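**Flendden opens Gunum remote teaching service to small workshops**

Flendden has opened Gunum, its remote teaching service for robot arms, to workshops and small factories. Customers can now have an arm shown a new task by an operator working from another site.

The operator moves a hand controller and the arm copies the movement. Each run is recorded, and the recordings are used to train the arm to do the job without help. Operators complete 100 runs of a task before training starts. In the Baert trial, which covered picking up and moving small cartons, 87 of those runs were good enough to keep. The rest were discarded, mostly for late or clumsy grips.

Gunum works with 2 types of arm at launch. Training sessions for new operators last 5 hours and can be taken at Flendden's Grorkesum office or online. Bookings open in February.

Every task is first practised in simulation, so that operators can learn the controls before they move a real arm. The practice floor is laid out like a busy metal shop. The black arm stands on a green mat among cabinets, racks and a bin of metal shavings, and the operator brings the gripper down to a small white box. The same hand controller is used for practice and for live work. 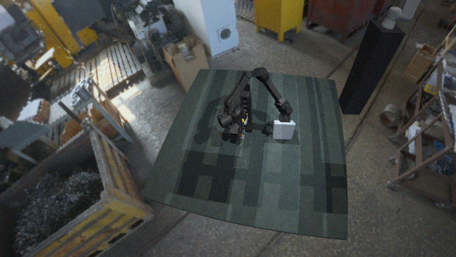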